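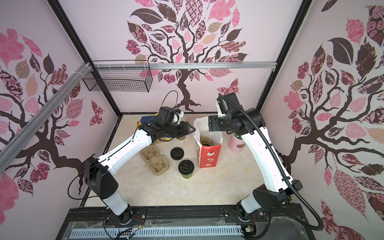 One operator remarked after the February sessions that the fixed view was fine for moving the arms but left too much guessing at the last step, when the fingers had to close on something thin. A second operator disagreed and said the wrist view made it easy to lose track of the other arm. These two comments set the question for this section. We compared a fixed camera with wrist cameras on the same café packing tasks, keeping the arms, grippers and controller gains unchanged.

4.2 Camera placement

The fixed camera covers the whole tabletop and both arms. A wrist camera travels with its gripper and sees the fingers at the bottom of its view, along with whatever lies ahead of them. Both were run through the Rimau controller, which was set to a time limit of 300 ms per command. When a command went over this limit, the arm held its last position and the trial continued.

Operators completed 46 trials under each condition. A trial was a single request, such as picking up a lid or taking hold of a bag by its handle. We logged the time from the first arm motion to the closing of the gripper, and also the number of times the fingers were opened again before a final grasp. Trials stopped by the operator were kept in the count as failures. 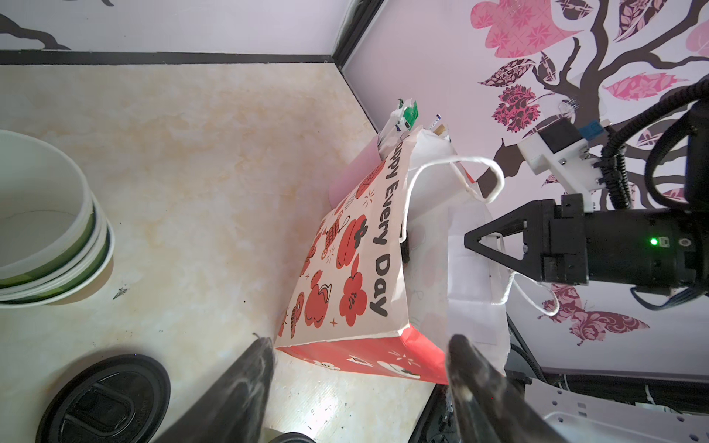
Grasping a bag handle was the hardest request in the set, and it separated the cameras more clearly than the cup or lid requests did. The handle moves when a finger touches it, so an approach that is slightly off tends to push it out of reach. From the fixed camera, operators often came in too high and had to back up. From the wrist, the shape of the cord could be followed along its length, although color was little help where the lower white handle hung beside the white side of the bag. Close range also means that the bag can fill much of the view while the cups and lids are pushed to the margins. For this reason we did not use the wrist view alone for requests that involved two objects.

The combined condition showed both views side by side. Operators used the fixed view to bring the arm over the table and then switched to the wrist view for the approach – a pattern we had not asked for. Reopening of the gripper was less frequent than with the fixed view alone. Time to grasp changed very little, and on lid requests it was slightly longer.

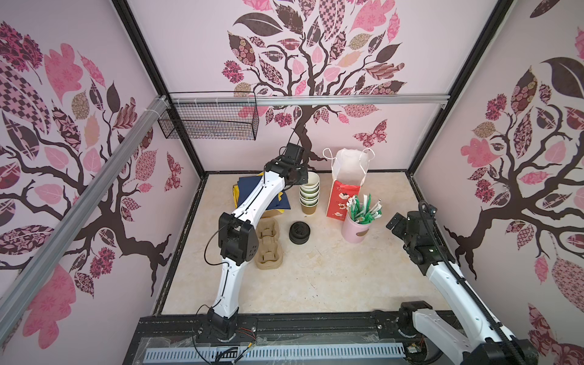 Figure 3. Café packing cell with both arms, seen from the fixed camera.

We also trained the Malinowski policy on each set of views, using 3947 recorded segments and holding back 900 for testing. The ranking was the same as for the human operators on handles and cups. On lids the fixed view did best, and we do not have a good account of why. Swapping the Tresteck gripper for the wider Tronside model left the order of the cameras unchanged, so the remaining experiments use the Tresteck fingers with both views.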